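Mug and Glass Drive: What We Still Need

The kitchen at Rutherford Hall has been short of cups since the July supper, when we ran out before the second pot of coffee was poured. Several members have asked what happened to the old set. Most of it was chipped and went out with the cleanup. The rest is on the top shelf and will stay there until someone decides whether it is worth keeping.

At the last meeting we agreed not to buy a matching set. The quote from Hultalow came to $278 before delivery, and the cups were smaller than what people are used to. We are asking members to bring in mugs and glasses they no longer use at home. They do not have to match. Odd colors are a help, as people can remember which one is theirs over the course of an evening.

Efren Cabanatuan is taking in the donations and will wash everything before it goes on the shelf. Please wrap glasses in newspaper or a dish towel and put your name on the bag if you want the towel back. Two towels from last time are still hanging by the sink.

A blue mug, an orange-red one, a smaller pinkish one with a reddish pattern, and a clear drinking glass are the kind of thing we are after.

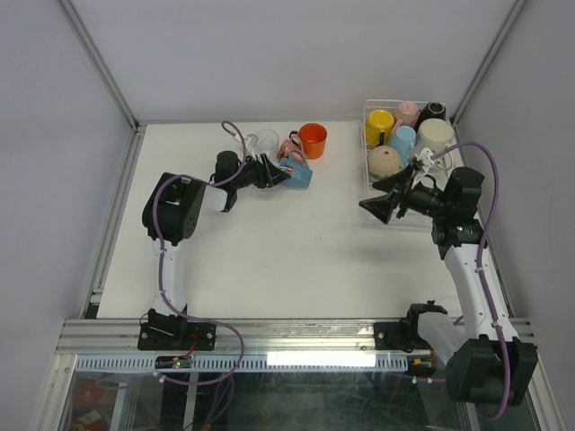
What to bring

Everyday mugs with a sound handle. Run a finger around the rim before you pack it. A small chip on the foot is fine, but a chip on the rim is not.

Plain drinking glasses, short or medium height. Tall ones do not fit under the middle shelf. Stemmed glasses are not needed, and we have no good place to store them.

Please leave travel cups, lids, and anything with a metallic trim at home. The trim cannot go in the microwave, and someone always puts it there.

Where it goes

Mugs go on the lower shelf to the left of the sink, open side up, one layer only. Stacked mugs get stuck together and that is how we lost several handles. Glasses go on the shelf above. If the shelf is full, leave the bag on the counter with a note.

Drop-off is Saturday, December 29, 2018, from 10 until noon, at the side door. If you cannot make it, leave a message on the hall phone, extension 2787, and Efren will arrange another time. Anything left over after the shelves are filled will go to the Teltico Street thrift shop in the new year.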